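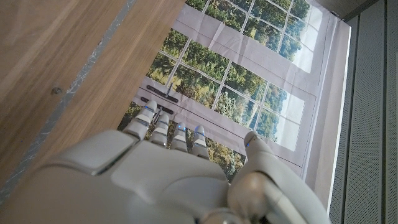

What Is Wood Grain?

Look closely at a wooden table. You will see lines in the top. Some are straight, and some bend around dark spots. These lines are called the grain. They were in the wood before anyone made a table out of it, when the wood was still part of a tree.

To see where the grain comes from, you have to know how a tree grows.

How a tree makes wood

A tree gets taller at the tips of its branches, and it gets thicker just under its bark. Every year it adds a new layer of wood around the old layers, the way you might pull a sweater on over a shirt.

In spring, a tree usually grows fast. The wood it makes then is pale and a bit soft. In late summer, it grows slowly, and the wood is darker and harder. One pale band and one dark band together make one year of growth. In places with a cold winter, the tree then rests until spring.

If you look at the end of a log, you can see these bands as circles. They are called growth rings. A tree stump with 54 rings came from a tree that grew for 54 years. Wide rings often mean good years with plenty of rain. Narrow rings can mean dry years, or years when bigger trees stood close by and took the sunlight.

From circles to lines

So why does a board have lines and not circles? It depends on how the log is cut.

Think of a roll of paper towels. If you look at the end, you see circles. If you could slice the roll from top to bottom, the layers would look like long stripes. A log works the same way. A saw cuts along the length of it, and the rings show up on the board as lines.

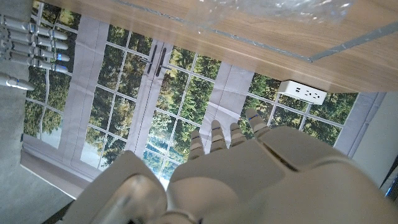
There are different ways to saw a log. If the cut goes through the middle of the log, the lines come out straight and close together. If the cut is nearer the outside, the lines make tall pointed shapes, like a row of hills. Carpenters call this a cathedral pattern, because it looks like the high windows in some old churches.

Knots

A knot is the place where a branch grew out of the trunk. As the trunk got thicker, it grew around the bottom of the branch. When the log is cut into boards, the branch shows as a round or oval spot. The grain bends to go around it, a little like water going around a rock in a stream.

Knots are often very hard. Sometimes one is loose and falls out, leaving a hole in the board.

Which way is strong?

Wood is made of tiny tubes and threads called fibers. Most of them run up and down the tree. When the tree was alive, some of these tubes carried water up from the roots.

Wood splits easily between its fibers, but it is hard to break across them. This is why firewood is split from the end of the log. It is also why a shelf is made with the grain running from one side to the other. A shelf with the grain running from front to back could snap if you put heavy books on it.
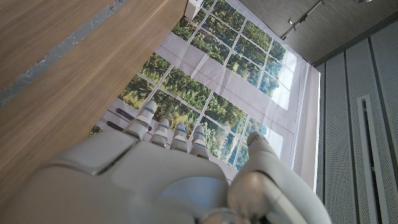 Why do some tables have darker wood than others?

Different kinds of trees have different colors of wood. Maple and birch are pale, and walnut is dark brown. People can also change the color with a stain, and sunlight can slowly make wood lighter or darker.

Is it all one piece?

Very few trees are wide enough to make a whole table top from a single board. Many tops are made from several boards glued side by side. You can sometimes find the places where they meet, where the lines stop matching.

Other tables have a very thin sheet of real wood, called veneer, glued on top of something cheaper. And some have no wood on the surface at all, only a printed pattern of grain. One way to check is to look for the same knot twice. Real trees do not make two knots that match exactly, but a printed pattern repeats.

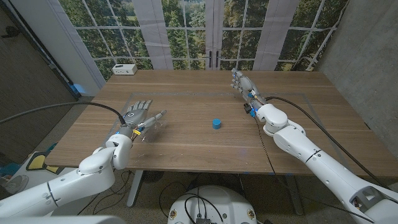 The edge of a table can help you, too. On a solid board, the lines on the top often carry on down over the end. On a table with veneer, the edge may be covered with a separate strip.

Try it yourself

You need a sheet of thin paper and a crayon with the wrapper peeled off. Find some bare, rough wood, such as an old fence board. Ask a grown-up if it is all right to use it. Hold the paper flat on the wood and rub the side of the crayon over it gently. The raised parts of the grain will show up as dark lines.

Very smooth wood does not work well, and neither does wood with thick varnish. Try a few boards and write on each sheet where you found the wood.

Words to know

Fibers: the long, thin parts that wood is made of.
Grain: the direction and pattern of the fibers in wood.
Growth ring: the wood a tree adds in one year.
Knot: the mark left by a branch.
Veneer: a very thin sheet of wood glued onto another material.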